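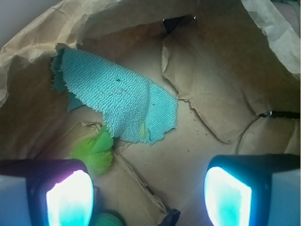
Apr 6, 2024

Scrap sorting, continued from March. Finished the rag shelf and started on the paper bags from the back room.

Terry cloth: keep anything bigger than a hand, even if the edges are ragged. The light blue pieces fray badly and leave threads on everything, so they go in their own bag and not in with the flannel. Trimmed a few with the big shears. It helped for a while, then the loops started pulling again. Océane Paquette wants to try a zigzag stitch along one side. I said fine, on two pieces, and we'll see after a wash.

Fuzzy stuff (lime green and the other brights): Murray has been dropping it in with the towel scraps. It sheds. Please put it in the lidded tub under the window.

Bags: the brown kraft ones hold up if you don't fold the tops down more than once. After that the paper goes soft along the creases and tears at the flaps. Torn ones can still take dry cloth. Nothing oily in them, we had that problem with the Tileck order.

Weighed what was ready to go out. 116 g of terry, some 400 g of mixed cotton. Francine needs 200 g of terry for the stuffing test, so we are short. Normand thinks there is more behind the Andosa boxes. Did not get to it.

Scale drifts when the door is open. Zero it every time.

Left to do:
label the blue bag
sweep under the cutting table, lint everywhere
ask Francine if stained terry is OK for stuffing
new blades for the small shears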